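Work and Automation, handout for session 5
Case: the packing room at Skollel

Please read before the seminar. Bring your notes from the Visser chapter also, we will use them in the second hour.

1. The firm

Skollel sells small jewellery by post, mostly necklaces and earrings for gifts. The packing room is one floor above the warehouse. In a normal month 20 people work there, and in November the firm takes more hands from an agency. A packer at the long bench was expected to finish 392 boxes in a shift. The number was written on a board near the door, and the older packers still know it by heart.

Two years ago the management decided to give a part of the bench work to robot arms. The arms were installed by Jotwood, a small integrator, and the first cell was placed where the gift boxes are opened, checked and closed again.

2. What the task contains

On paper the task has one line: "open, check, close". When Shona Lamont observed the bench for her study, she divided it into smaller steps, and her list became much longer than the management expected. A packer feels if the sleeve is tight. She sees if the chain has moved under the lining. She puts aside a box with a dirty corner without stopping her talk with the neighbour. None of these things was in the work instruction.

We call this tacit knowledge (see session 2). For automation it is a practical problem: what is not written down must be discovered again, usually by mistakes.

3. Who does what after the change

Before: one person had the box in her hands from beginning to end.
After: the arms handle the box, and one operator looks after two cells. The operator brings full trays, takes away the rejected pieces and shows the arms a movement again when the box design changes.

The wage of the operator is a little higher. The number of posts at the bench went down, but slowly, as people who retired were not replaced. Roland Hebden, who led the change for the management, calls this "a soft landing". The union has used other words. In the seminar we will compare both positions, so please do not decide too early which one is correct.

4. Pace and responsibility

At the bench the pace was set by the packer, within the limit of the board. At the cell it is set by the machine, but the machine also stops, and then the operator must be quick. Several operators told Lamont that they are less tired in the arms and shoulders, and more tired in the head.

Responsibility is also divided in a new way. If a customer receives an empty box, was it the cell, the operator, or the person who taught the movement? In the first year 98 complaints of this kind were registered, and for most of them the cause was never agreed.

5. The two-arm cell

Opening a sleeve box needs something to steady the box and something to pull the tray. People do this without thinking, with the thumb and two fingers. With grippers it is taught as a separate movement, and the pull must be straight, or the tray can stick in the sleeve.

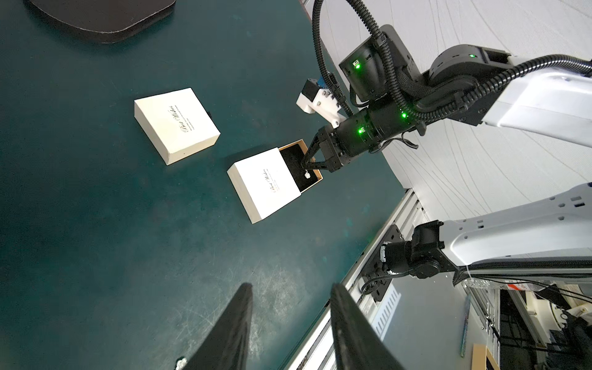 Sivaprasad Pai objects that we speak too much about the hands. In his opinion the main loss at Skollel was the talk along the bench, where a new packer learned in a week what now takes a month with a manual, and he would put this cost in the same table as the wages.

His point is useful for question 3.

6. Questions for the seminar

1. Which steps of "open, check, close" would you leave to a person, and who should decide it?
2. Is a slow reduction of posts a different thing from dismissal? For whom?
3. How could an operator working alone at two cells pass on what she knows?

Reading: Visser, chapter 4. Lamont's observation notes are in the course folder, pages 1 to 20 are enough. Written answers to one question, one page, at the start of the next session.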